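Setting Out Parts for Packing at the Skirnwood Site

Before each run, wipe down the glossy yellow surface and let it dry. Bring the cart alongside and leave a clear path on the floor. Set the black items on top, spaced well apart, and keep loose packaging off the surface.

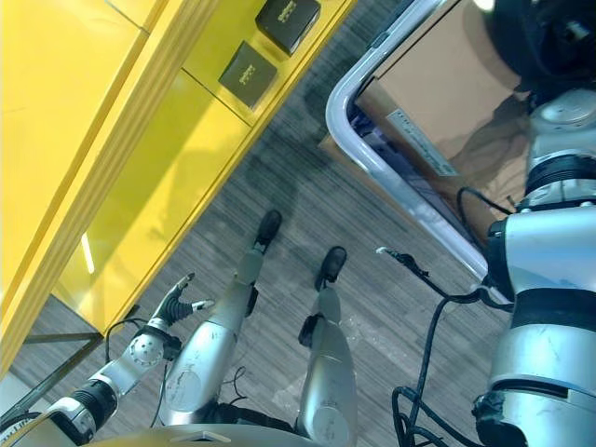
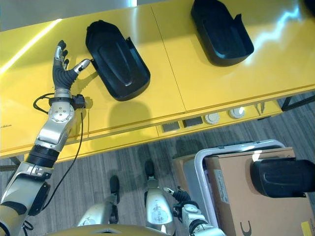 Handle each item by its edges. Items with visible scratches are to be set aside and reported to the Falia stores desk. A full run is 200 items. Record the final number on the packing sheet before closing the last carton.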